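Zellbridge Home | Guides | Safety | Forum | Search

Before You Squeeze: House Rules for Hand-Held Grippers

A hand-held gripper has no emergency stop. It has you, which is why there are rules.

Start seated, both feet on the floor, one gripper in each hand. Look at the marker cubes. Smudged, scratched or peeling markers go back to the bench, along with your hopes of an early lunch. Keep sleeves and fingers off the printed faces.

Next, deal with the floor. Route cables behind the chairs and tape down whatever has to cross a walkway. "I'll step over it" is not a cable plan.

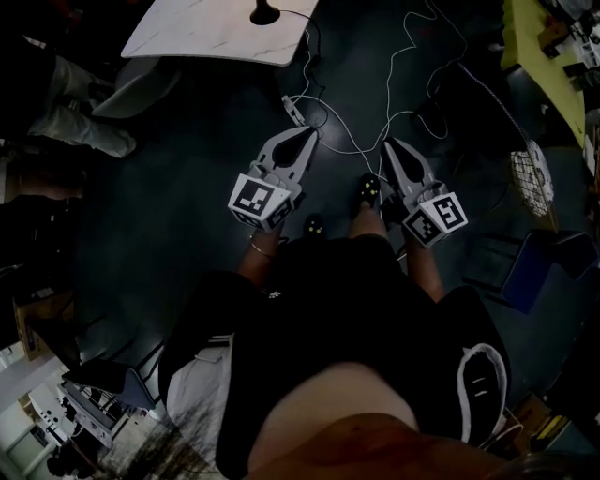
Omolara Nwankwo would put the cable check first, before anyone picks up a gripper, on the grounds that people with both hands full do not bend down to tidy. She's right, and the printed checklist will change in January.

Then open and close each gripper 16 times, slowly. If one sticks, tag it and swap it. Do not fix it with your teeth.

Stop for a break every 400 grasps. Log the count before you stand up, as memory gets generous on the way to the coffee.

Contact Zellbridge | Copyright Zellbridge | Back to top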